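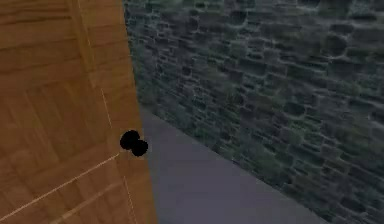

Issue 14

Roletmont withdraws kitchen robot safety claim after simulator fault

August 2021 — Roletmont is withdrawing the safety claim it published in February for Gista, the control software it supplies for household robot arms. The claim rested on 549 practice runs in a simulated kitchen. A fault in the way those runs were scored means that 300 of them should never have been counted as passes.

The February statement said Gista had stopped the arm in time whenever something unexpected came near it. We no longer stand by that sentence. The scoring tool, Flesosine, recorded a safe stop whenever the arm's speed reading fell to zero. It did the same when the reading dropped out altogether. In the runs now struck off, the software had lost track of the arm, and a missing number was marked down as good behaviour.

The fault was found by Koech, the testing firm we hired to repeat the work before any trial in a real home. Koech asked for the raw logs, which our own review had not opened. Our review had read the summary page, and the summary page was very pleased with itself.

The tasks affected include opening the door, moving food along the worktop and working near knives.
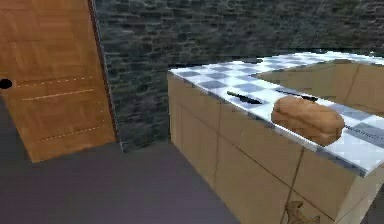 The simulated worktop, with bread and knives beside the sink.

No one has been hurt. That should give customers limited comfort, as everything described here took place inside a computer. A simulated knife does no harm when an arm loses its place. Gista has not been released for use around people, and the planned home trial has been called off with no new date set.

We are also dropping the phrase "proven safe in the kitchen" from our website and sales material. The test kitchen is a drawn one, with stone walls, a floor that never gets slippery and a door whose hinges never stick. It is useful for finding mistakes early. It was a poor basis for telling families what would happen in their own homes — and we should have said so in February. 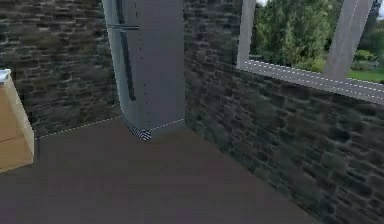

Koech will now run 400 fresh tests using a scoring method that treats any lost reading as a failure. It will also choose the tasks, which in the first round were chosen by the team that wrote the software. A further 90 runs will have readings cut off on purpose to see whether Gista notices.

Roletmont will publish the full logs from both sets, including the failures. Until then, we ask retailers and reviewers to stop quoting the February result. We make no forecast about the new one.

Customers who placed an advance order on the strength of the earlier claim can cancel for a full refund through the orders page.

Ends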